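Girkasholm puts kitchen cleanup robot through its paces before October trial

Serviced-apartment operator Girkasholm will start a trial of robotic kitchen cleanup in October, and its housekeeping staff have spent the past few months helping to prepare for it from their desks.

The company rents out 773 furnished apartments and employs 53 housekeepers. Under the plan, a single white arm mounted in front of the kitchen counter would clear the sink after checkout, while a housekeeper does the beds, bathroom and floors. The system, called Desine, is being developed by Kocsis, which does nearly all of its early work in simulated kitchens.

Housekeepers on the project review those simulated runs, mark the mistakes and write down how they would have done the job. A run may begin with nothing more than a round pan or lid leaning against the side of a dark sink. 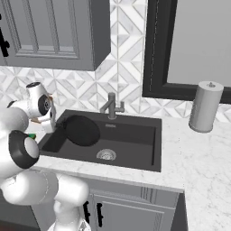

Desk time on the schedule

Six housekeepers have been moved to review work for part of each shift. They come in at 7 a.m. as before, clean apartments until noon and spend the afternoon at a screen. Each batch contains 100 runs.

"I have cleaned these kitchens for years and I had never had to put into words how I pick up a pan," said Rongrong Yin, one of the six. "The first week was slow. You write 'take it by the rim' and then they ask you which side of the rim, and how far from the wall of the sink."

Yin said the afternoons are easier on her back and harder on her eyes. She asked for larger monitors in the second month and got them. She would also like the review work to be paid at a higher rate, a point that is still being discussed.

The simulated kitchens follow the standard Girkasholm layout, with gray cabinets, a marble counter and patterned tile behind the faucet. Kocsis changes the items between runs. Small things with labels on them are included too, and reviewers note whether they would have thrown the item out, put it away or left it for the guest.

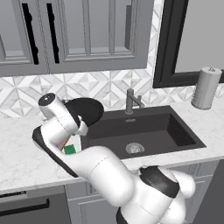

Jobs and hours

Girkasholm says no housekeeping positions will be cut during the trial. It has not made the same promise for the period after it.

Arwel Pumphrey, operations manager, said the company expects the time allowed per apartment to change. "If the sink is done, the person in the apartment has fewer tasks, and we will have to look at how many apartments go on a list," he said. "We would sooner work that out with the staff during the trial than hand them a new list at the end."

Staff representatives have asked that the daily number of apartments stay the same until the trial results are in. They also want a written rule on who is responsible when a guest's belongings are damaged or discarded. Pumphrey said a draft of that rule will go to staff before the first arm is installed.

Some housekeepers have raised a more practical concern. The arm's base stands in front of the lower cabinets, and they want to know how they are supposed to get into the cupboards while it is working. Kocsis is looking at the position of the base.

Training

All 53 housekeepers will receive a half-day of training on stopping the arm and reporting faults. The course will be run by Clodance, an outside training firm, in the staff room at the main building. Attendance counts as paid time.

The trial will start in a single building. Girkasholm has not said which one.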